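The Planner Is Fine. Your Logs Are a Disgrace.

12/16/22

Every team I know that does bin picking wants to talk about its grasp model. They will talk about it at lunch. They will talk about it to the person delivering the lunch. Ask the same people what their software does when a pick fails and you get a look usually saved for questions about flossing.

Our stack is called Plurico, for reasons lost to a naming meeting. In January it had 248 settings. I know what 12 of them do. Two of them, as far as I can tell, do the same thing in opposite directions, and removing either one makes the arm sulk. We kept both and wrote a comment that says "careful."

Then there was the week we spent blaming perception. Shiny things and see-through things are hard on a depth camera, so it was an easy story to believe. The new network went in, the demo at Pirnidau looked lovely, and the failures stayed where they were. The cause was a timestamp. The planner was working from a view of the bin that was 68 milliseconds stale, and our log viewer, Grestitz, rounded that to zero to keep the display tidy.
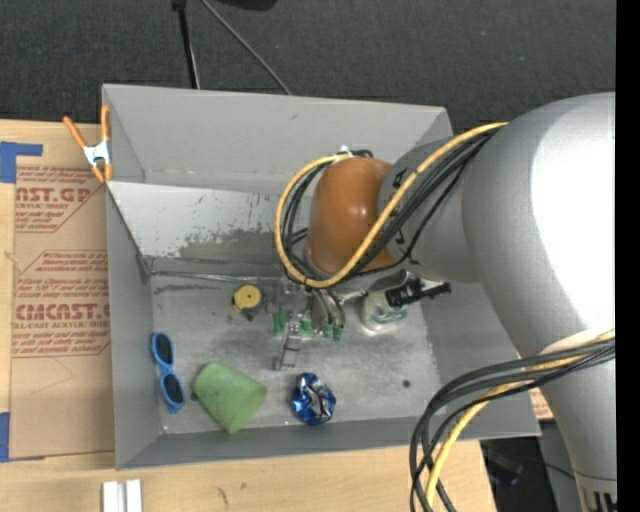 So my unpopular position is that the next hire on a manipulation team should be somebody who likes writing log viewers. I mean a person who gets upset when a plot has no units, and who wants to replay one bad grasp with the clocks lined up and the planner's rejected options still on screen. We have plenty of people who can make an arm reach into clutter. We are short of people who can tell you on Monday why it went left.

I have asked for the money. I was told to put it in as a perception upgrade, so I did.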